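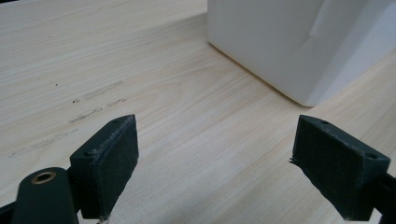 Search this site
Enter keywords Go

PETALTON WORKSHOP MEMBERS RELEASE PLANS FOR A PAIR OF HAND-HELD GRIPPERS

Drawings, parts list and build notes for Skernance are free to download from Thursday

Petalton, the shared workshop on Riquelme Road, is making public the full plans for Skernance, a pair of hand-held grippers that can be built at home or on a workshop bench. A person holds one in each hand and does ordinary table jobs with them. The movements are recorded and used to teach a robot arm to do the same jobs.

The release covers the third version of the design. It includes the part files for a desktop 3D printer, a cutting list, a wiring drawing and a build guide with assembly steps in the order the Petalton group uses. The recording software is included as source files. All of it may be copied, changed and built by anyone, including schools and small firms, as long as changes to the part files are shared under the same terms.

The parts for one pair come to £89 at the prices members paid, not counting filament and the computer that does the recording. The list gives a second choice for most items.

Skernance was started by Renato Insaurralde, a joiner and Petalton member, who had built a small robot arm at home and found that programming it move by move took up every evening he had. He wanted to show it a job by hand. The first version was a single gripper with a trigger taken from a garden sprayer. It worked for picking up blocks and little else. The second version added another hand and a proper hinge.

"I could open a box with one hand if somebody else held the box," said Renato Insaurralde. "That was the point where it had to be two. Most things on a table need two hands, even if the second one is only keeping something still."

The main change in the third version is in the fingers. Each is a wedge-shaped block with a pad on it, held by screws, so a worn finger can be taken off and another put on without stripping down the body. Brass threaded inserts are used in the body at the points that are undone most often. Earlier builds had screws going straight into printed plastic, and the threads went after a few weeks.

Pads are treated as a part that wears. The edges fray and shed lint with regular use, and the build guide has a page on cutting and fitting new ones. Members tried bare plastic, bicycle inner tube and several kinds of soft covering before settling on the present one. Rubber held best but dragged on lids and card. The softer covering slides when it should and grips well enough for anything the group has asked it to lift.

Practice jobs are kept simple on purpose. The group works at a light wooden table with things that were already in the building or could be bought in any high street: storage bins with lids, cartons, cups, cloths, tape. A job might be to put a carton in a bin, fit the lid and close the latches. Each go is recorded from start to finish, then the table is set out again with the objects moved a little.
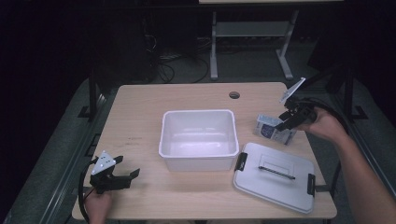
Lids have been the hardest of these. A latch needs a push in one place while the other hand stops the bin from sliding, and on the second version the finger tips were too blunt to get to it. The tips were drawn narrower for that reason. Cartons caused a different problem, as a light one will tip over if one finger touches it before the other. The guide now asks builders to check that both fingers close at the same rate and gives the adjustment for it.

The group set itself a target of 1000 recorded goes before it would release anything, to be sure that the parts would stand up to the work. The count when the files were closed was 1399. In that time two hinge pins were replaced and one cable was pulled out of its socket. The cable run has been altered, and the guide shows where to leave slack so that the wrist can turn without tugging at the plug.

A marker plate is fitted on the top of each gripper. The plates have to be flat and have to sit at the angle given in the drawing, which took more attempts than any other part. Builders who print them on a machine with a worn bed are advised to cut them from sheet instead – a drilling template is in the download.

The recordings themselves are not part of this release. Members want to go through them first and take out the goes that were spoiled, for instance where a phone rang or the job was left half done. No date has been set for this.

BUILD EVENINGS

Petalton will hold build evenings for people who would like to put a pair together with help. They begin at 7pm in the main room on Riquelme Road. Places are free to members and there is a small charge for visitors to cover screws, glue and tea. Printed parts can be ordered beforehand through the front desk, in whatever filament is on the machine that week. Anyone with their own printer is welcome to bring parts they have already made.

No earlier knowledge of robots is needed. Builders should be able to use a soldering iron or be willing to be shown. The soldering is four joints a side, and the fiddly part is seating the brass inserts straight. The group suggests doing a few in a piece of scrap first. A full pair takes most people two evenings, with the software left for a third.

Under-16s can take part with an adult.

A second group has already built from the draft plans. Members of Eseo, a makers' club that meets in a former school kitchen, put together a pair in January using only the written guide, and sent back a list of corrections. Several steps were reordered after that, and a drawing that had been printed back to front was put right. Eseo has since changed the handle for smaller hands, and its handle files are in the download alongside the standard ones.

"They rang me once in the whole build, and it was to ask where the fourth washer went," said Renato Insaurralde. "There was no fourth washer. It is out of the drawing now."

Work on a further version has not started. Members have asked for a lighter body and for a way of changing pads without a screwdriver, and both are on the list. Suggestions and photographs of finished builds can be sent through the contact page, and faults in the files should be reported there too, with the part number from the drawing.

ABOUT PETALTON

Petalton is a shared workshop with woodwork, metalwork, sewing and electronics benches, run by its members and paid for by their subscriptions. It is open every day to members and on Thursday evenings to visitors. Tools and machines may be used after a short induction.

Press enquiries: Renato Insaurralde, through the Petalton front desk. Visits to see the grippers in use can be arranged on most weekday afternoons.

ENDS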